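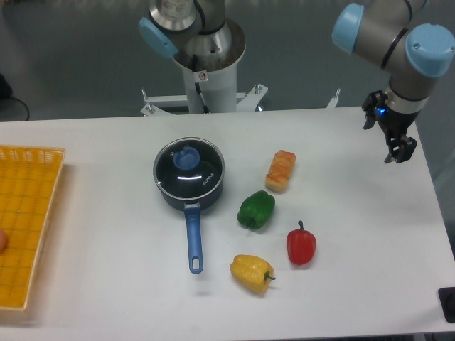 3.2. Matériel

Le choix des objets a été guidé par une contrainte lexicale : chaque pièce devait pouvoir être nommée par au moins deux mots courants du français, sans que le participant ait à hésiter sur sa nature. Les récipients s'y prêtent bien. Une petite casserole est appelée « casserole », « poêlon » ou « gamelle » selon les régions et les familles, et son couvercle peut être désigné pour lui-même ou disparaître dans le nom de l'ensemble. Celle de notre série a un long manche bleu percé d'un trou de suspension et un couvercle en verre à bouton bleu clair (figure 1), deux éléments que les locuteurs mentionnent volontiers lorsqu'ils doivent préciser de quel objet ils parlent. L'inscription « KONKA » lisible sur le verre n'a été reprise par aucun participant et nous l'avons laissée en place.

Les aliments sont des jouets. Nous avons préféré la dînette aux produits frais afin de garder la même forme et la même couleur d'une séance à l'autre. Le lot comprend un pain doré au dessus strié et trois poivrons, un rouge, un vert et un jaune. Les poivrons forment une série : le nom seul ne suffit pas à en isoler un, et le participant doit ajouter une couleur ou une position. Le pain n'a pas de concurrent sur la table et sert de point de comparaison. Les pièces ont été achetées chez Fuentealba, sauf la casserole, qui provient du fonds de matériel du laboratoire.

Un récipient ajouré en plastique jaune, à fond quadrillé, complète l'ensemble. Lors du prétest, il a été nommé « panier », « corbeille » et « plateau » par des personnes qui le voyaient sous le même angle. Nous n'avons pas cherché à réduire cette variation. Dans la suite du texte, nous écrivons « panier » par commodité.

3.3. Disposition et consigne

La table est blanche et rectangulaire, sans nappe ni repère tracé. La casserole occupe la partie centrale, manche tourné vers l'observateur, les aliments sont à sa droite et le panier à gauche. Cette disposition a été conservée pendant les six séances, menées en avril par Nayara Leite et Santosh Pal. Seul l'état du couvercle variait : posé sur la casserole ou séparé d'elle.
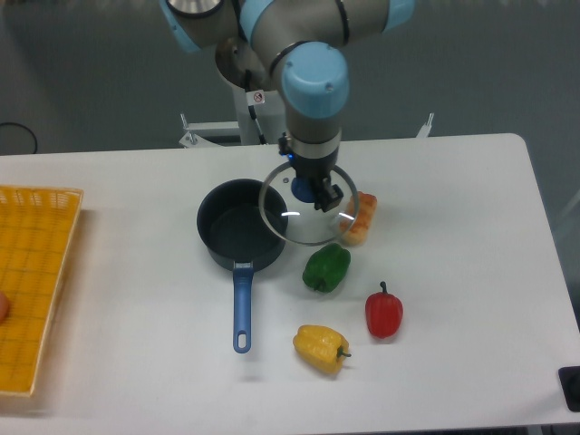

La consigne était lue à voix haute, toujours dans les mêmes termes : « Dites à quelqu'un qui ne voit pas la table ce qu'il y a dessus. » Les 19 participants répondaient debout, sans limite de durée. Une relance était permise lorsqu'un objet était omis, à condition de ne pas le nommer (« Et à côté ? »). Les relances figurent dans la transcription, et les mots obtenus de cette façon ont reçu un code à part.

Les enregistrements ont été transcrits par Tainá Vasconcelos, puis relus par Cường Hồ. Nous avons retenu 600 dénominations. Ont été écartés les faux départs, les reprises à l'identique à l'intérieur d'un même tour de parole et les pronoms sans antécédent clair. Les diminutifs (« petite casserole ») ont été ramenés au nom de base, avec une marque distincte pour l'adjectif. Huit passages sur lesquels les deux lecteurs étaient en désaccord ont été tranchés par Natanael Coutinho, qui n'avait assisté à aucune séance.

Le couvercle a demandé un traitement particulier. Lorsqu'il est posé sur la casserole, beaucoup de participants disent « une casserole avec son couvercle » ou « une casserole fermée ». La première formule compte pour deux dénominations, la seconde pour une seule. Le manche et le bouton sont codés comme des parties et n'entrent pas dans le total.

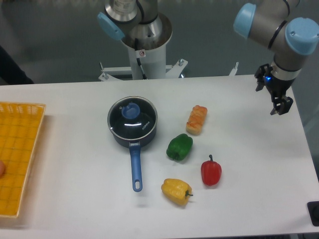 3.4. Codage des expressions de lieu

Les expressions de lieu ont été relevées séparément. Nous distinguons celles qui prennent un autre objet pour repère (« à côté de la casserole ») de celles qui s'appuient sur la table (« au bord », « à gauche ») ou sur le locuteur (« devant moi »). Une expression double, du type « à droite, près du pain », est codée dans les deux catégories. Le manche de la casserole, lorsqu'il sert de repère pour situer un poivron, est rattaché à la première.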